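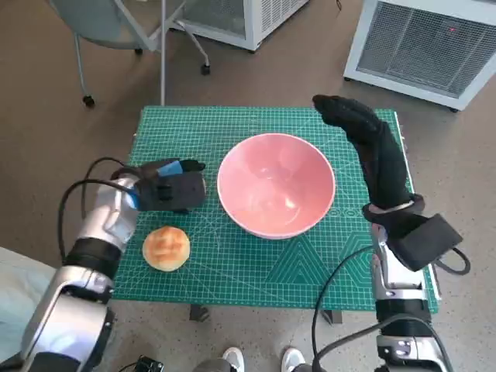
Frøydis Fagerlund fragt, warum in der alten Fassung dieser Datei stand, man solle die Handschuhe »bei Bedarf« wechseln, und wer bitte den Bedarf feststelle. Berechtigt. Der Abschnitt ist neu geschrieben, siehe unter Handschuhe.

README – Zelle Prilby, Einrichtung und Pflege

Stand: Dezember. Gilt für die zweiarmige Zelle mit Tisch, Schneidematte und den Objekten Schale und Brötchen. Für die ältere Zelle Tresteck gilt eine eigene Datei, die vermutlich auch einmal jemand lesen wird.

Vor dem Einschalten

Netzteil aus, Not-Halt gedrückt, beide Arme von Hand in Ruhelage. Die Kabel an den Handgelenken hängen in Schlaufen, und das sollen sie auch. Wer sie ordentlich an den Arm bindet, bekommt ein sehr aufgeräumtes Bild und beim ersten Drehen des Handgelenks einen abgezogenen Stecker. Freie Schlaufe am Handgelenk: mindestens 60 mm.

Danach die Matte ausrichten. Die grüne Matte mit dem weißen Raster ist unser Bezugssystem, so bescheiden das klingt. Sie liegt parallel zur vorderen Tischkante. Wenn sie verrutscht ist, wird die Matte verschoben und auf keinen Fall die Kalibrierdatei »angepasst«. Das hatten wir schon, mit Versionsnummer.

Start

1. Steuerrechner hochfahren und auf die Meldung von drison_bridge warten.
2. Not-Halt lösen. Erst der linke Arm, dann der rechte.
3. Aufwärmprogramm laufen lassen, 300 Sekunden. Kaffee ist erlaubt, aber nicht auf der Matte.
4. Nullstellung der Finger prüfen. Steht ein Finger sichtbar schief, Schritt 3 wiederholen. Steht er danach immer noch schief, Abschnitt Störungen.
5. Schale und Brötchen auflegen, beide frei von den Händen.

Während des Laufs steht eine Person an der Maschine, mit dem Not-Halt in Reichweite. Reichweite meint den Arm dieser Person.

Handschuhe

Beide Hände tragen schwarze Handschuhe. Gewechselt wird alle 7 Betriebstage oder sobald am Daumen ein Faden steht, je nachdem, was früher kommt. Beim Überziehen die Finger einzeln führen, vom kleinen Finger her. Falten in der Handfläche verfälschen die Griffkraft und lassen die Auswertung so aussehen, als hätte das Brötchen eine Meinung.

Krümel

Die Schale ist pflegeleicht. Das Brötchen bleibt ein Brötchen. Nach jeder Sitzung die Matte mit dem weichen Pinsel abfegen, danach die Fingergelenke. Keine Druckluft – sie bläst die Krümel dorthin, wo nur noch der Kundendienst von Rinaldi hinkommt, und der hat Lieferzeiten.

Störungen

Arm zuckt nach dem Start: Erdung am Tischgestell prüfen, Stecker am Handgelenk nachdrücken.

Finger schließt nicht ganz: Handschuh abziehen, ohne Handschuh testen. Meist ist es der Handschuh.

Hand meldet sich nicht: Spannung aus, 2 Minuten warten, neu starten. Wer nach zwanzig Sekunden ungeduldig wird, fängt von vorn an.

Änderungen an dieser Datei bitte mit Kürzel eintragen. »Kleinkram« ist kein Kürzel.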